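Four Songs and a Borrowed Organ

Orsolya Rácz has run the music archive in Pindau for 19 years. Her new show covers the town's short-lived dance bands, and it opened to the public online on Friday, May 8, 2020.

"People expected a room full of guitars," she says. "We had posters, ticket stubs and a lot of letters."

Most of the letters came from Lorenz Moser, who played drums in Ernix. The band recorded four songs and broke up after an argument over a borrowed organ. Moser still has strong feelings about it.

"The organ was out of tune when we got it," he says. "I told them that then, too."

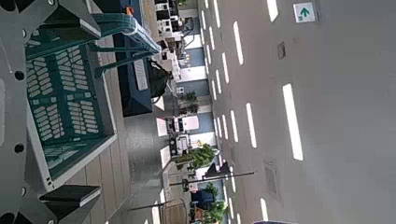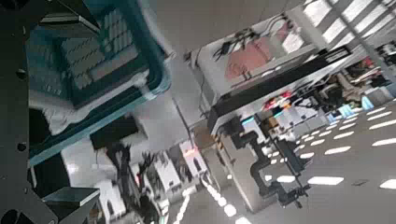
The Kakholm tape

Rácz spent much of last year on a live recording from Kakholm. The label listed 773 people in the hall. Moser laughs at that number.

"Gion Ortner wrote the label, and he was our singer," he says. "Take it from there."

The sound is rough, and the second song stops in the middle. Rácz chose to leave it that way. She is now looking for the other half of the tape, which Ortner thinks he lent to a cousin in May of their last year together.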